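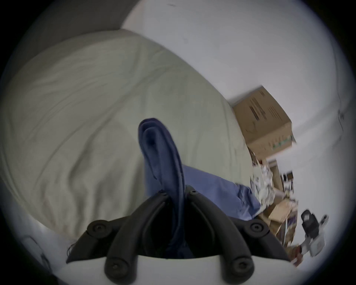 Slide 1. Hand-held gripper, navy cloth between the fingers, light blue fabric behind.

Title slide stays up while people sit down. Start on time, the room has to be cleared for the next group.

Introduce the project: Hanby, student project, one semester, cloth handling. Goal was a policy that picks up a named piece of clothing from a bed and folds it. We got as far as picking and the first fold. Say this early so the audience doesn't wait for a finished folding demo.

Na-rae Kwak wrote the training code and takes the questions on it at the end. I cover the recording side and the data.

Slide 2. Why cloth

A rigid part has a pose. A cloth has a shape that changes every time it is touched, and most of it is hidden under itself. Two grasps a finger's width apart can give a single layer or the whole wad. Our first attempts, in the course lab with a teach pendant, took too long per grasp and gave us stiff, slow motion that the policy copied faithfully.

Moving to hand-held recording changed the pace. The operator moves at normal speed and the wrist view stays the same as the view the arm will have.

Slide 3. Recording rules

Read these out, they were asked for last time.
One grasp attempt per clip. If the cloth slips, keep recording and mark the clip as a miss.
Approach from a different side every few clips.
Do not straighten the fabric between attempts. Pick it up, drop it, go again.
Leave the background alone. A policy trained over a bare table fell apart when a backpack was left next to the target.
Fast moves blur the view. Slow down for the last part of the approach, where the contact point matters.

Slide 4. Contact
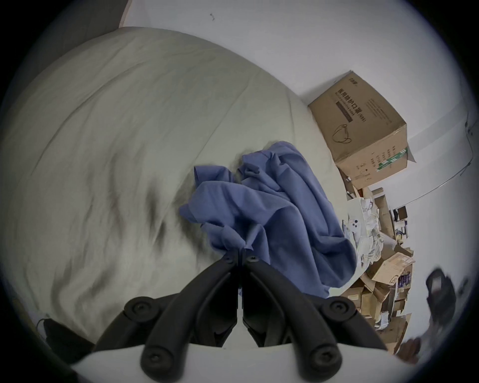
Slide 4. Fingertips at the lower middle of the blue cloth, on the duvet.

Point at the tips. The label we want is the contact point, and with the cloth bunched up like this there are several reasonable answers. Two annotators marked the same clips and disagreed most on cases of this type. We ended up labeling a region.

Second point on this slide: pale duvet underneath, and it wrinkles too. The segmentation model, Diris, was started from a general checkpoint and treated duvet creases as cloth edges. Color separated the target in most clips. It will not do so for a white shirt on a white sheet, and we have very few clips of that. List it as a known gap before someone else does.

Slide 5. Data set

2,000 clips recorded. 1,117 kept after review. The rest were dropped for three causes, in order of size: target out of view at contact, tracking lost, wrong start label. Tracking loss was worst when the gripper was pointed at a plain wall with nothing to lock on to. Tilting down toward the bed before starting the clip fixed a good share of it.

Storage format is Gredance, same as the other teams in the course, so the sets can be merged. Our finger opening is logged at a different rate from theirs. Resample first. The script is in the repo under tools.

Slide 6. Test on the arm

100 trials per condition, same start positions for both. Show the bar chart and let people read it. Do not read out the bars.

Condition A is cloth laid flat. Condition B is cloth dropped from shoulder height. Failures in A are mostly fingers closing above the fabric. Failures in B are mostly multi-layer grasps, where the pick counts as good and the fold after it does not. We score them separately for that reason.

If the video does not play, skip it. The same run is on the Ninh page.

Slide 7. Next

Softer finger pads. A second wrist angle. More low-contrast clips. Ask whether anyone has used a force reading to tell one layer from two, and write down the names.

The November group inherits the repo. Handover notes are in the readme, including the calibration step we forgot to document the first time.

Questions. Na-rae takes training, I take hardware and data.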